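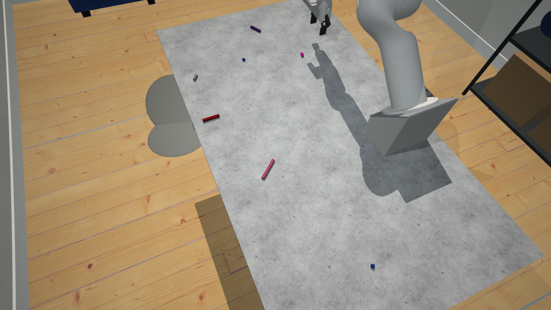 Slide 1. The Treltside tabletop in simulation, seen from the high camera.

Good afternoon, and thank you for staying through to the end of the session. I'm Amparo Tejada, and the work I'm showing was done together with Muchen Xia, who wrote most of the simulator code and has very kindly let me do the talking. (Pause here, let people find their seats.)

Our question is a simple one to say out loud. If you train an arm to pick up small things entirely in a rendered room, how much does it matter where you put the camera? We had been arguing over this since April – in a friendly way, mostly – and in the end we decided to stop arguing and run it properly.

The room is called Treltside. The policy is Saven, which some of you will remember from the Domański workshop, and I won't go through the whole network again unless someone asks. What I do want you to keep in mind is that Saven gets pictures and joint angles and nothing else. It is never told where the objects are.

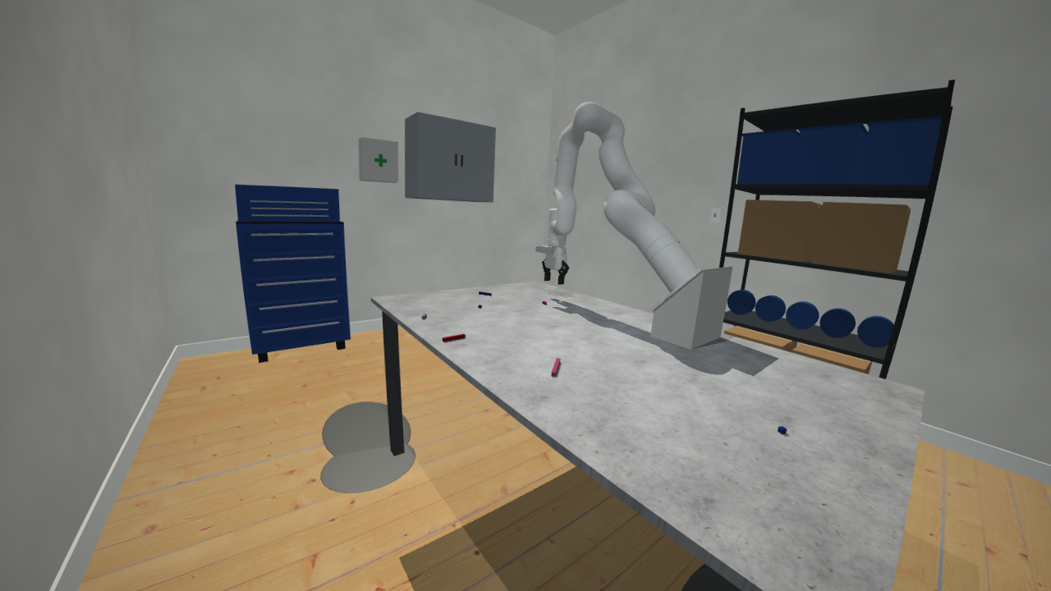
Slide 2. Side camera, arm raised, gripper open and empty.

Take your time on this slide. People like to look at the room, and they should, because the room is a good part of the method. We kept the tool chest, the shelves and the first-aid box on the wall so that the policy would have to learn to ignore them. Our first version had bare walls, and Saven did beautifully in it and then fell to pieces the moment we put in any furniture at all.

Point out the small blue block, off by itself toward the near end of the table. That sort of placement gave us more grief than anything else. A piece that sits well apart from the others is easy for you and me, and yet with the side camera alone the arm would drift back toward the cluster again and again.

We trained on 800 rendered episodes and held back 108 for testing, with 3 random seeds for each camera setup. Please say clearly that the test episodes used new layouts! I forgot this at the practice talk and got the question right away. 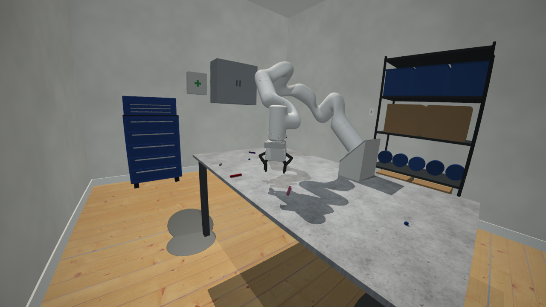
Shadows turned out to be the subject I could happily spend the whole hour on, so watch the clock. Muchen's idea was to leave the arm's own shadow in the training pictures, where many groups would turn it off to save rendering time. You can see why it is awkward: the dark shape winds over the middle of the table and wraps part of the pinkish-red block, so the edge of the block and the edge of the shadow run together. With both cameras in training, Saven handled those cases much better, and we think the second view helps it tell a real edge from a dark patch.

Then go to the Plirton comparison, and be fair to it. Plirton was built for larger parts, and it is a perfectly good baseline. If anyone asks about hardware, say that we have not run this on a physical arm yet and that I would rather not guess at the outcome.

Thank the rendering group by name on the last slide, leave the download address up, and take questions.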